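Isska 20 tonne bottle jack sinking under load, reseal or replace?

hagos_g
Posts: 380

Evening all. I've got an old Isska 20 tonne bottle jack that came with the shed when we bought the place, and it has been a faithful old thing for press work and for lifting the back of the tractor. Lately it creeps down. Not a sudden drop, more of a slow sigh, maybe a finger width over a cup of tea. I've topped up the oil, bled it with the release valve open, and had a good look for drips, and there's nothing on the outside at all. Is it worth pulling down, or am I kidding myself? I do like fixing things but I also like my toes.

Cheers, Hagos Gebreyes

lukumay_lifter
Posts: 2,343

G'day Hagos, welcome back, haven't seen you on here since the log splitter saga! No oil outside and a slow creep nearly always means it's getting past internally, so either the release valve ball isn't seating or the ram seal has gone hard. Try the ball first. Drain it, screw the release valve right out, fish the ball out with a magnet and look at the seat with a torch. A bit of grit in there will do exactly what you're describing.

And please, whatever you do, stands under the tractor every single time.

Krish_K
Posts: 17

I'll have to disagree a little with my friend above, with the greatest respect, as he has helped me many times. At 20 tonnes I wouldn't open it at all. My brother-in-law resealed one of that size with a kit that was "near enough" and it held beautifully for a month and then let go with a trailer on it. Nobody hurt, thank goodness, but I bought a new Indico the next morning and slept much better.

Krishnamoorthy Krishnan

lukumay_lifter

Fair point about the kit, Krish, but that's a wrong seal, not a wrong idea. Measure the ram and the bore properly, buy by size and hardness, and a resealed jack is as good as it ever was. I've still got a Lukumay trolley jack going on its second set.

hagos_g

Thanks both, lovely to get two proper answers. Ball came out with a flat spot on it, so I think that's our culprit, though the ram seal isn't flash either. Fladent list a kit for it, and I'll ring them in the morning and read them the measurements.

For anyone finding this later, what I've done so far, in order:

1. Ram fully down, jack upright, outside wiped clean so no muck gets in.

2. Filler plug out and the old oil tipped into a tray. Mine came out the colour of gravy.

3. Release valve unscrewed, ball out with a magnet, seat cleaned with a lint-free rag.

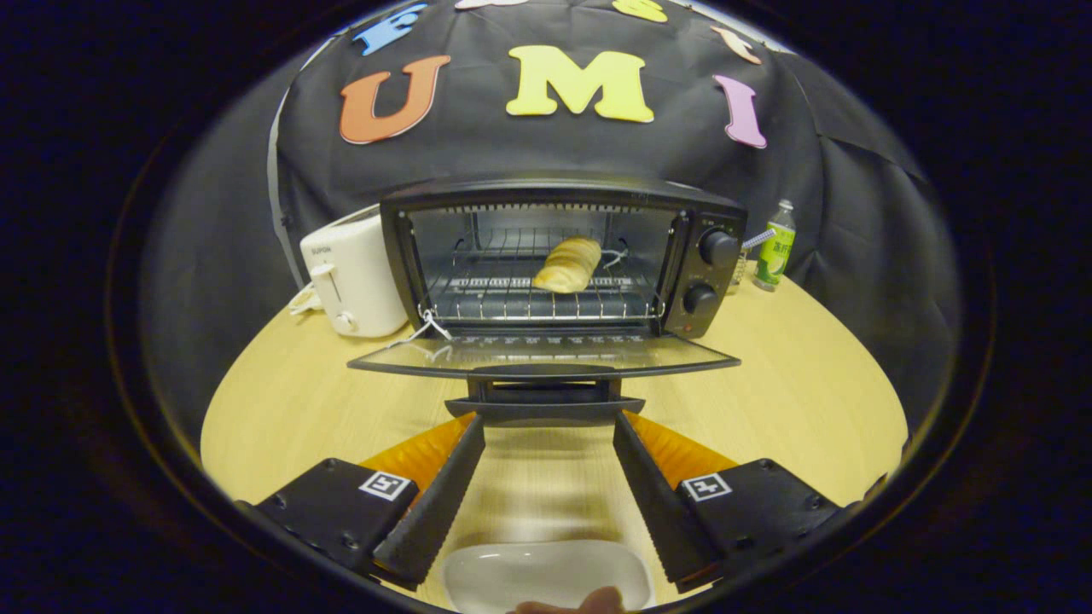
4. New ball in, same diameter as the old one. A light tap with a brass drift to bed it, then the valve back in finger tight.

5. Fresh jack oil up to the filler hole with the ram down. Please don't use brake fluid, it eats the seals.

6. Pump it a dozen strokes with the valve open to bleed, close up, and test it in the press frame with a gauge before it goes anywhere near the tractor.

Steps 4 to 6 are still to come, I should say. I'm waiting on the parts.

Krish_K

Very neat, Hagos, and I take back half of what I said. I would still leave it loaded in the press overnight and mark the ram with a texta before trusting it.

hagos_g

Good idea with the texta, will do that.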